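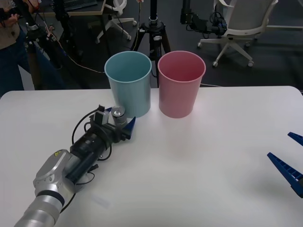 Cup setup at the Laluvley bench: blue on the left, pink on the right, one arm coming in from each side.

Setting Up a Two-Arm Table Task the Right Way

I love a good two-arm task, and cups are my favorite way to learn one! They're light, they tip over if you're sloppy, and they show you right away how well your house rules work. We wrote ours up after 299 sessions on the Clurneck project, and I still get excited when a new bench runs cleanly on the first morning.

Before power

Read the warning labels on the joints (yes, again). Check that each gripper finger is tight, then trace every cable from the tool back to the base by hand. A loop needs enough slack for the full reach, but it shouldn't be able to snag on a bracket.

Mark your zones

Give each arm its own half of the table and keep a shared strip down the middle. Only one arm goes into the strip at a time. We leave 8 inches between parked grippers and write that number on the setup sheet.

Agree on who holds the stop

One person holds the stop device and does nothing else. Anyone walking behind the table says so out loud first. Chairs, stands and floor cables stay outside the reach of both arms.

First run

Start at the slowest speed your controller allows and go through the whole motion with no cups. Then add one cup, then two! Log each stop, even the silly ones. Our Baird log is up to 3,522 lines and I go back to it all the time.

The February update will add a page on changing fingers between tasks.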